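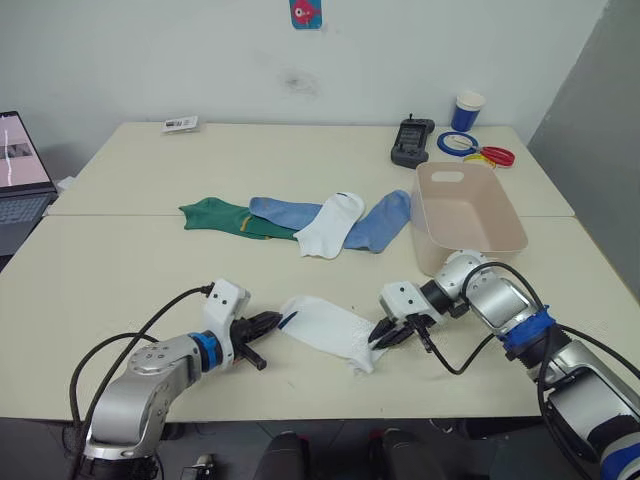 Para Gerardo Rinaldi, los calcetines hay que dejarlos para el final y doblarlos de pie, con la mesa despejada de todo lo demás. Fanni Vincze lleva años oyendo esa opinión y no la comparte. En la lavandería vecinal de Pevurville, donde organiza el turno de doblado, los calcetines se hacen los primeros.

«Si los dejas para el final, ya estás cansada y los emparejas mal», explica. «Un calcetín blanco se parece a todos los calcetines blancos. Hay que mirarlo con la cabeza fresca».

La lavandería abrió en un bajo de la calle Tapsell y atiende a hogares que no tienen lavadora o que no pueden tenderla en casa. En enero pasaron por allí 311 bolsas de ropa. La conversación tiene lugar al final de la mañana, en el cuarto de atrás, con el ruido de una secadora que Vincze se levanta a mirar dos veces.

Preguntada por el método, contesta que no hay gran misterio. El calcetín se pone plano sobre la mesa, se estira por la punta y por la boca, y se alisa la caña con la mano. Después se coloca la pareja encima, talón con talón, y se dobla en tres. No le gusta hacer una bola con el elástico. «La bola es rápida, eso lo reconozco, pero una de las dos bocas se da de sí. A los dos meses el calcetín se baja solo dentro del zapato».

Insiste en la altura de la mesa. La primera que tuvieron era de comedor y les obligaba a doblar la espalda. La cambiaron por otra más alta, que costó 395 euros de segunda mano, y todavía le parece dinero bien gastado. También prefiere las superficies claras y lisas, aunque admite que con la ropa blanca se ve peor el borde. «Para lo blanco, una mesa oscura sería mejor – pero en una mesa oscura se queda toda la pelusa a la vista y acabas limpiando más que doblando».

El asunto de los calcetines sueltos ocupa buena parte de la charla. Cada bolsa se lava por separado, dentro de una malla cerrada, y aun así aparecen piezas sin pareja. La mayoría, según Vincze, ya llegan así de casa. Otras se quedan pegadas dentro de la funda de un edredón o en la manga de un jersey. Los desparejados se guardan en una caja con el número de la bolsa prendido con un imperdible. Cuando se contó la caja por última vez había 70.

«La gente viene y me dice que no hace falta, que los tire», cuenta. «Luego abren el cajón, encuentran el otro y vuelven a preguntar».

Parveen Hayat, que dobla con ella por las tardes, tiene otra costumbre: separa primero por tamaño y después por color. Vincze lo hace al revés. Han probado las dos maneras y tardan lo mismo, de modo que cada una sigue con la suya.

Sobre los calcetines finos de vestir recomienda no plancharlos nunca y secarlos colgados por la punta, para que la pinza no marque la goma. Los de deporte van del revés a la lavadora. Si la planta queda gris después del lavado, los deja una noche en agua templada con percarbonato. Con la lana, agua fría y ninguna prisa.

Antes de despedirse vuelve a la discusión con Rinaldi. Dice que lo invitó a pasar una mañana en el turno y que él aceptó, aunque todavía no han fijado el día. Después recoge la malla que había dejado sobre la silla, comprueba el número y se va a vaciar la secadora.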